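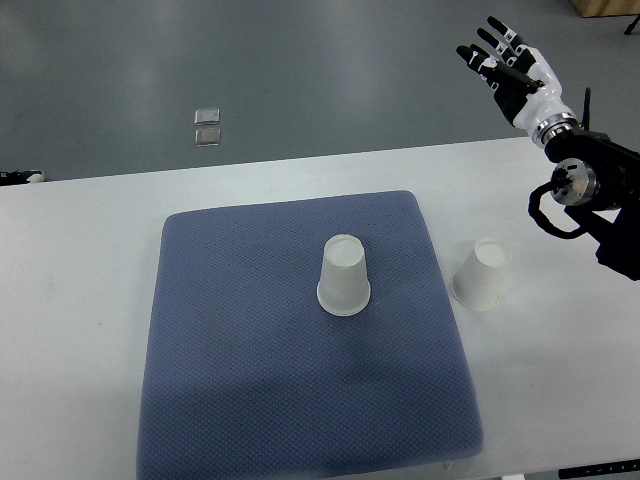 Home Guides Teleoperation Hands and grippers Forum Contact

Teaching a cup pick-up by remote control

February 10, 2019
By Ese Ibrahim

This guide covers recording a simple pick-and-place task on the Trevaskis bench, with one arm, one five-fingered hand and two paper cups. It assumes you have already paired the glove, run the joint check and read the safety sheet. If you are using the older Flumthorpe bench the steps are the same, but the pedal is on the left and the software still calls an episode a "take".

The task is to pick up the cup that stands off the mat and set it down on the mat next to the other one. Both cups stay upside down throughout. It is a dull task and a good first one. A paper cup dents if you squeeze too hard and slides away if you come in too low, so you find out quickly how your hand movements carry over to the robot.

What you need

Two plain white paper cups, and a sleeve of spares
The padded mat
The glove and wrist tracker
The foot pedal
A soft pencil

Setting the table

Lay the mat on the table so that it runs towards the near edge and leaves a strip of bare table on the arm side. Smooth it from the middle outwards. A ruck in the fabric will tip a cup, and the recording is then no use for training.

Turn both cups mouth down. Put the first on the mat. Put the second on the bare table to the right of the mat, within easy reach of the hand. If you are going to move the start position between episodes, mark the limits on the table in pencil and stay inside them. Etenesh Wubshet prefers to shift the cup a little every time and I agree with her for this task. A cup that always starts on the same spot teaches the arm to go to the spot.

Bring the arm to the ready pose with the open hand above and behind the second cup. The fingers should be spread and the thumb should lie in across the palm. Look at the cable before you go on. It needs a free loop near the forearm joint, with enough slack for the wrist to turn both ways.
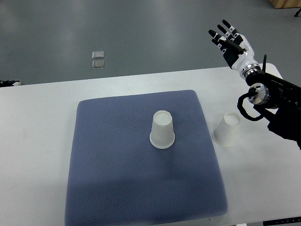
Ready pose, with the hand open and the second cup standing to the right of the mat.

Matching your hand to the robot's

Hold your own hand in the same pose before you press the pedal. The software moves the robot to meet your hand as soon as control is live, and if the two are far apart it will travel faster than you expect. Version 2 of the Kaltlow software shows a coloured bar for the difference. Wait until it is green.

Press the pedal once to take control. Open and close your fingers slowly. Then turn your wrist a small amount each way. If the thumb lags behind the fingers, release the pedal and redo the thumb calibration. You can record with a slow thumb, but the grasps will be poor and you will end up deleting them.

Recording one episode

1. Press the pedal to take control and wait for the tone.

2. Lower the hand towards the second cup from above, keeping the fingers open. Come down beside the cup and avoid brushing the top.

3. Close the thumb first until it touches the wall of the cup, then bring the fingers in. Stop as soon as the cup moves with the hand. Squeezing further will crush it.

4. Lift straight up, clear of the edge of the mat. Most failed episodes I have looked at caught the padding here, usually on the rim.

5. Move across and lower the cup on to the mat beside the first one. Leave a gap wide enough for the fingers to open.

6. Open the hand fully, pause, and lift away.

7. Return to the ready pose and press the pedal again to stop.

Move at the speed you would use to pass someone a full drink. Very slow recordings are full of small corrections, and the trained arm copies those too.

If you miss the cup, you may back off and try once more in the same episode. Mark it "recovered" in the log. If the cup falls over or rolls, stop and mark it "failed". Keep the failed ones in their own folder and do not delete them until the set has been checked.

Resetting between episodes

Release control before you reach over the table. Put the second cup back on the bare table, inside your pencil marks, and look at both cups for dents. Swap a dented cup for a new one. Smooth the mat again if the hand has pressed on it.

Leave everything else where it is. The head camera sees the floor behind the table as well as the table, so anything moved back there will change the picture part of the way through your set.

How many to record

For the Trevaskis bench we ended up with 227 good episodes of this task. The full cup set, including the stacking and turning tasks, came to 2,830. You will not need that many for a first try. Record a small batch, train on it, watch where the arm goes wrong and record more of that part.

Take a break when your arm gets tired. Tired operators drop the wrist, and it shows in the data as a low approach.

Naming the files

Use the task name, your initials and the episode number, with the start position code at the end. The Brarnadov import script reads them in that order and skips anything it cannot read without giving a warning. The stacking guide will follow in March and uses the same naming.

We use cookies to remember your settings. By continuing to use this site you accept our cookie policy. Accept Manage settings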